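Desk mats: is leather worth it, or am I only paying for the smell?
Posted in: Home Office and Furniture
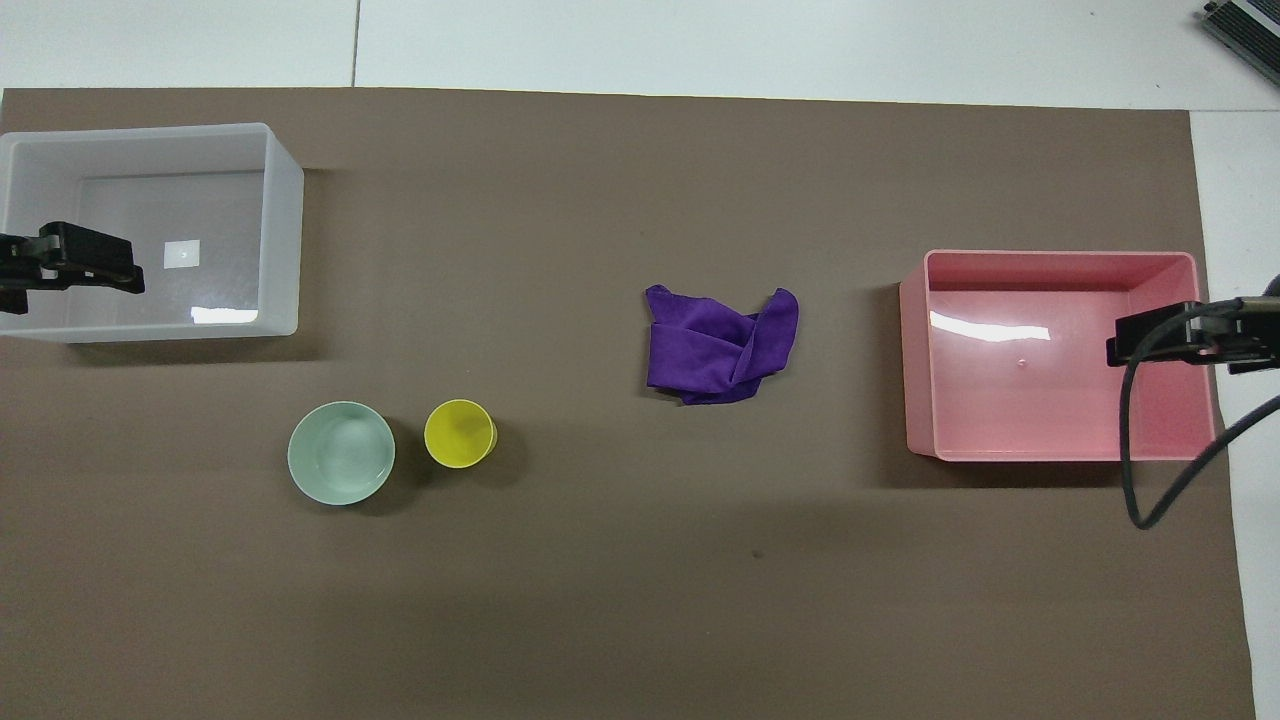

Brown mat on the white table, with the two plastic bins

wulus_north
Tuesday, January 26, 2021

Hello everybody. I read this forum since September but it is my first thread, so please tell me if it belongs in another section.

I work from home at a white table and I want to buy a proper desk mat for it. The table top gets marks very easily. Pencil goes away with a damp cloth, but there is a grey shadow where my left arm rests and I cannot remove it with anything I have tried.

At present I am deciding between three kinds:

1. Real leather, vegetable tanned. There is a small workshop called Berchtold that cuts them to your measure. Beautiful, but the price for my size is 300 and the delivery is extra.

2. Imitation leather. The Estus one is sold in most office shops and costs a small part of this.

3. Wool felt. I have touched one in a shop and it was pleasant, but I write by hand a lot and the pen went through the paper.

My work is translation, so half of the day I type and the other half I correct on paper. I drink tea at the desk and I will not stop. Which one would you take, and for how long did yours last?

Thank you in advance.

inkandpaste
Leather, every time. I have had a leather mat for 9 years and it looks better now than when I bought it. It went darker where my hands are and it has a couple of rings from cups, which I like. You will not get this from plastic, plastic only gets older.

For writing by hand it is perfect. The pen sinks a very little and the hand does not get tired.

mattocks
I must disagree with the above. I had a leather mat and I gave it away. The rings may be charming to one person, but I found them ugly and I could not stop looking at them. It also curled at the corners every winter when the heating was on. I put dictionaries on the corners for a month and when I took them off it curled again in a week.

With tea on the desk I would buy the imitation one and replace it when it is tired.

inkandpaste
Did you ever feed it? A leather mat which curls is usually a thirsty one. Two times a year, a thin coat of cream on both sides. People always forget the underside.

mattocks
I fed the top. The underside was glued to some kind of fabric, so I could not.

inkandpaste
Then it was probably thin leather bonded on a backing, and the two layers shrink differently. It is not the same product as a single thick piece. I would not judge leather by this.

mattocks
It was sold to me as leather and I paid for leather. A buyer in a shop cannot see how it will behave in the third winter. I can only judge what I owned.

quietcorner
To the original question: have you thought about linoleum? I mean furniture linoleum, the thin sort that is made for table tops. You can buy it by the metre and cut it with a sharp knife and a steel ruler. It is matt, warm to the hand, very good to write on, and tea does nothing to it if you wipe it the same day.

Mine lies loose on the table with nothing under it. It is heavy enough that it does not walk.

wulus_north
Thank you all, so many answers already.

@quietcorner I did not know that it exists in a thin version! Does it smell? I remember the floor in my school, and it smelled strongly of oil.

@inkandpaste May I ask how thick your leather is? Berchtold offers 2 mm or a thicker one, and the thicker one costs much more.

quietcorner
Yes, it smells of linseed for the first weeks. I like it, my wife did not. I left it near an open window for several days and after that it was acceptable for both of us. When you open a drawer that was closed for long you notice it again, but only if you also lined the drawer, as I did.

inkandpaste
Mine is the thicker kind, but for a mat which lies flat and is not rolled, 2 mm is enough. Do not roll it for storage. And ask them to round the corners, a sharp corner is the first place that lifts.

estuary_b
I have the Estus imitation one, so I can speak about it. Good: it is cheap, it lies flat from the first day, and the mouse runs on it without problems. Bad: after one summer the place under my wrists became sticky. It was not dirt, I washed it. The surface itself was going soft. In the second year small flakes started to come off and I found them on my sleeves.

The shop replaced it without discussion, I must say this for fairness. The second one is now half a year old and still fine.

mattocks
Do you use hand cream? I ask seriously. Most of these coatings do not like cream or sanitiser, and now everybody puts sanitiser on the hands all day. I wait until my hands are fully dry before I sit down and my mat has no flakes.

estuary_b
I do use it, yes. Perhaps you are right. But a desk mat that cannot be touched with normal hands is a strange object.

pell_mell
Nobody has spoken yet about size, and in my opinion it is more important than the material. People buy a small mat, put the keyboard on it, and then the front edge cuts into the forearm all day. Either the mat goes until the edge of the table and a little over it, or it must be big enough that the arms lie completely on it.

I made a paper model first, from brown packing paper. I worked on it for three days and moved the edge until it did not disturb me. Only after this I ordered. I recommend this to everyone, it costs nothing.

wulus_north
@pell_mell This is very good advice and I will do it tomorrow. I have packing paper from a parcel.

Should the mat cover the whole table or is it better to leave some of the white? My idea was to leave a strip for the cup.

pell_mell
Leave a strip. If the mat goes to every side, dust collects under it and you never lift it, because you have to clear everything. With a free strip you can also push the mat a little when you clean. And the cup stands on the hard surface, which solves the discussion of the rings.

inkandpaste
I agree about the strip, though I still say that the rings are nothing terrible.

arkudov_fan
A warning about white tables. If the sun comes on your desk, the part under the mat will stay white and the rest will go slightly yellow. I had an Arkudov table beside a south window. When I sold it, there was a perfect white rectangle in the middle and the buyer asked for a lower price, with reason.

If you plan to keep the table, it does not matter. If you plan to sell it, move the mat from time to time or close the curtain at midday.

quietcorner
This depends much on the table top. Painted wood yellows, a good laminate almost does not. I have a white laminate top and I can find no border at all.

arkudov_fan
Mine was painted, so it may be as you say. I only wanted to mention it before the mat is on the table for years.

mattocks
There is another thing with a coloured mat on a white table. Some of them give colour. A friend had a dark red one with a rubber back and it left a pink shade in the table that never went away. With leather ask if the back is dyed. Or put a sheet of plain paper under it for the first weeks and look at the paper.

inkandpaste
Correct, and I am happy that we agree on something. Vegetable tanned leather should not bleed if it stays dry. If you spill tea and it goes under, lift the mat at once and dry both sides.

wulus_north
I did the paper model! It was a surprise for me. I thought that I need a mat as wide as the keyboard and the papers together, but with the model I saw that I always put the dictionary on the right and I never write there. So I can go smaller than I planned, and I wrote to the workshop for a new price.

I have also asked quietcorner's question in a shop for floors here. They do have furniture linoleum, but the minimum is one full metre and the colours are mostly greys and greens. There was one brown which I liked.

quietcorner
From one metre you will have enough for the mat and for the drawers. Be careful if it comes in a roll. Let it lie flat in a warm room for two days before you cut, otherwise the edge will not be straight.

estuary_b
How do you finish the cut edge? I have seen it in a café and the edges looked broken, like old biscuits.

quietcorner
Fine sandpaper, held at an angle, very lightly. Then a little wax. In a café people pull the chairs against it all day, so it is a harder life than at home.

pell_mell
I would still be afraid of the corners. It is stiff and it does not forgive if you lift it with one hand. I broke a piece in this way, and it was not an old piece.

quietcorner
True. Lift it with two hands.

wulus_north
The workshop answered. In the smaller size and with rounded corners it is a price that I can accept, but they need several weeks. I think I will order the leather and meanwhile work on the cheap one, so that the table gets no more shadows.

One last question to those who have leather: which cream? The workshop sells its own, but it is a very small tin for the money.

inkandpaste
Any neutral cream for shoes or bags without colour and without silicone. Try first on the underside in a corner. It will look dark for a day, do not be afraid.

mattocks
And write here again after the second winter, please. I want to know if it curls.

wulus_north
I will. I have put a note in my calendar.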